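5. Recording your first set of grasp examples

By now your Trinoson arms should be calibrated and sitting happily at their rest position. If they aren't, please go back to section 4 before you carry on - a crooked start will follow you through the whole set.

5.1 Place the red bowl where both arms can reach it comfortably, and fill it with the pretend produce from your kit.

5.2 Open the Odum recorder, choose "Bowl, single item" and guide the gripper to the grapes. Close the jaws gently around the middle of the bunch. 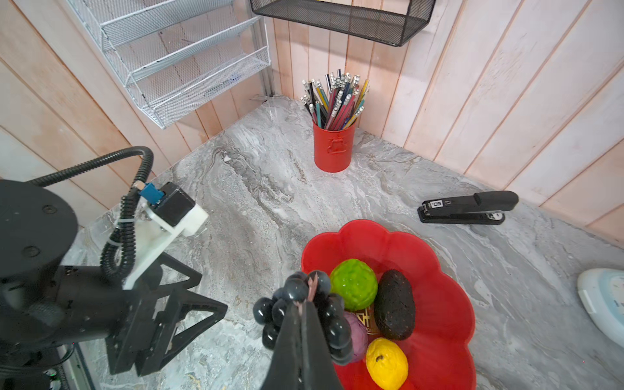
Figure 9. Grapes held in the closed gripper, just above the bowl.

5.3 Keep each approach slow and natural, the way you'd reach for fruit at your own kitchen counter. Come in with the fingers apart and pause for a moment over the bowl before you choose your item.

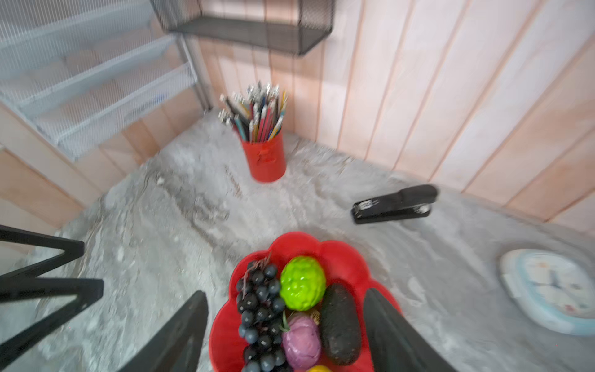

Vary your starting point a little every time, too. A learner that has only ever seen one approach gets terribly stuck when the bowl is nudged sideways.

CAUTION: Keep hands and sleeves well clear while either arm is powered.

5.4 Record some examples with the grapes on the counter beside the bowl, and use the second arm for part of the set. 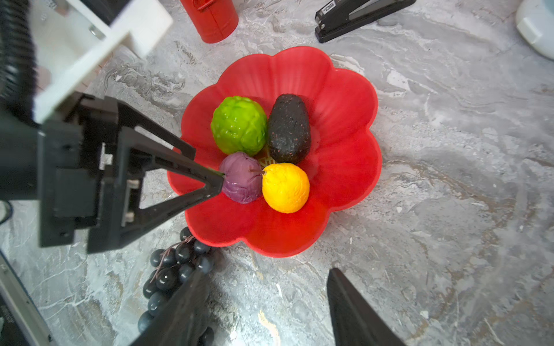

5.5 Press Save after every example, even the clumsy ones, and mark those "Retry" so they can be sorted later. We suggest 80 examples for a first set, with a cuppa somewhere in the middle.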